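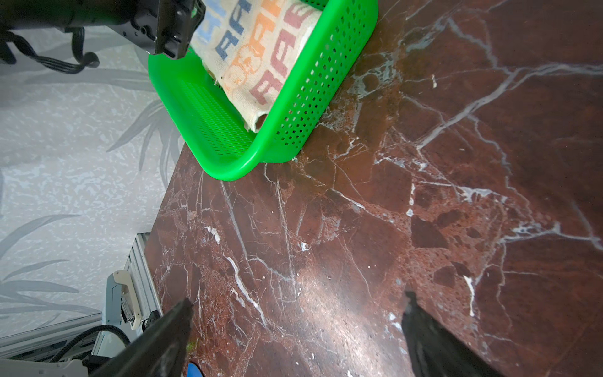
Hello again! I'm going to tell you about a kit I've been trying out for our Asemcombe science club page. It's called the Bralard, and it's a pair of robot arms you can put together at a table with a grown-up.

Do you know what a gripper is? It's the robot's hand. Yours has five fingers, but lots of robot grippers have just two, and they squeeze together like a crab's claw. Simple – and very handy!

Picking up a towel sounds easy, doesn't it? You've probably grabbed one today without thinking. But a towel is a tricky thing for a robot. A toy brick stays the same shape wherever you put it, while a towel can be rolled up or folded or in a great big heap. Towels flop! So the arm has to find a good place to hold, close its fingers and keep hold while everything droops.

A small camera sits at the robot's wrist, so it can look at whatever its hand is near. Imagine having an eye just above your palm (you'd be brilliant at finding socks under the bed).

The kit comes in a box of 56 parts and the book has 32 pages. I needed nearly 4 hours to build mine, and I had to undo one bit because I'd put the screws in the wrong holes. Oops! There's a smaller set called the Eltel, with one arm instead of two, and I'd start with that if you haven't built anything like this before.

Want to try being a robot? Use only your thumb and one finger, shut one eye, and lift a rolled-up towel out of a basket. Then try putting it back without letting it unroll. It's much harder than it looks, and my arm ached afterwards!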